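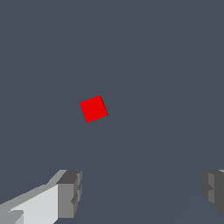 Simulation first, hardware second: an open day at Sovine

Posted March 6, 2024

The Sovine workshop in Brarkcombe opened its doors to visitors for one afternoon, and most of the people who came spent their time at the simulation desk. We spoke to the engineer running it between two demonstrations. She asked not to be named, as the work is shared across the team.

The task on show was a plain one. A simulated gripper with two fingers has to find a red cube, close on it and lift it. The view on the monitor comes from a virtual camera mounted at the wrist, so the fingers stay at the bottom of the picture while the cube shifts and turns above them.

"Visitors ask why it looks so bare," she said. "The policy gets a small picture and has to act on it many times a second. Grey background, one colour that matters. We add clutter later, once the approach is stable. If it can't centre on a red cube against grey, I don't want to see it near a shelf."

The low resolution is deliberate. Slanted edges come out as steps, and the team leaves them that way. Smoothing was tried last July and dropped. "It cost render time and the success rate stayed where it was. We would sooner have more episodes."

Each training batch is 500 episodes. The cube starts at a random position and a random angle, and the fingers start open. In the last batch before the open day, 321 episodes ended in a lift that met the team's criterion, which is that the cube must be held clear of the surface for two seconds. She was unimpressed by the figure.

"The failures are mostly angle. It gets the position right, then closes across a corner and the cube spins out. You need the finger faces parallel to the cube faces, or near enough. From the wrist you mostly see one face of the cube and a sliver of the next, and the policy has to work out the rotation from that."

The control software is Mulline, written in-house. It logs joint positions, finger opening and the wrist picture at every step, and any episode can be replayed from the log. The archive held 2,115 replays on the day. Visitors could pick one by number and step through it with the arrow keys. Number 313 was the most requested, after word went round that the gripper in it closes on nothing, opens again and goes back for a second attempt.

"It wasn't taught to retry," she said. "It had drifted off to one side, the cube was still in view, so it carried on. People read a lot into that. I read it as a late correction."

Transfer to the physical arm, a Hollmann unit bolted to a bench in the next bay, is planned for the summer. Finger friction is the main open question. The simulated contact model is simple, and she expects to retune it against measured grip force before any trained policy runs on the arm.

Asked what she would change for the next open day, she said the desk needed a second monitor and a longer slot. The demonstrations ran at fifteen minutes each, with questions taken at the end.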